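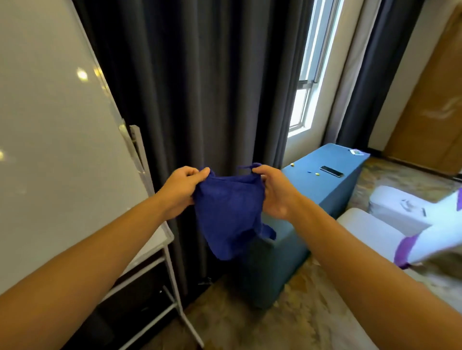

Nantana Sriwong
Técnica de turno, célula de plegado, Andham

Preguntas frecuentes: parada de la célula de plegado (agosto)

Actualizo cuando puedo. Si falta algo, escribidme.

¿Qué ha fallado?
La pinza derecha no soltaba. El programa daba la orden de abrir, el controlador la daba por hecha y el brazo seguía subiendo con la tela enganchada. Error 3232 en pantalla, pero tarde, con el brazo ya arriba.

¿Hubo heridos?
No. Uthai Bunnag estaba fuera del vallado. Paró él con la seta.

¿Con qué piezas pasa?
Con las que llevan tira o lazo fino. Las azules de rizo son las peores: la tira queda arriba, por encima de los dedos, y si el lazo se mete detrás de la pinza ya no sale. Con las lisas no lo hemos visto.

¿Entonces es la tela o es la pinza?
Las dos cosas. El sensor de apertura mide el motor, no los dedos. Somkiat lo avisó en la puesta en marcha y quedó pendiente. La revisión de Gakano dice lo mismo.

¿Se puede seguir trabajando?
En manual sí. Se coge por las dos esquinas de arriba, una mano en cada una, se deja colgar y se mira dónde cae la tira antes de plegar. En automático NO, ni aunque el error se borre solo.

El error se borra solo, ¿lo apunto igual?
Sí. Siempre. Hora y número de ciclo. El primero fue en el ciclo 138 y casi se pierde porque nadie lo anotó.

¿Puedo sacar yo la pieza enganchada?
Solo con la célula bloqueada y tu candado puesto. Parar con la seta no es bloquear. Nada de tirar de la tela desde fuera de la valla, que ya se ha hecho.

¿Cuándo vuelve el automático?
Cuando pasen 500 ciclos seguidos sin enganche, con tela de tira. Faltan los dedos nuevos, vienen de Chaimongkol. No tengo fecha, no pregunteis.

¿A quien llamo?
Turno de mañana, a mí. Tarde, Apinya Suwannarat, extensión 4.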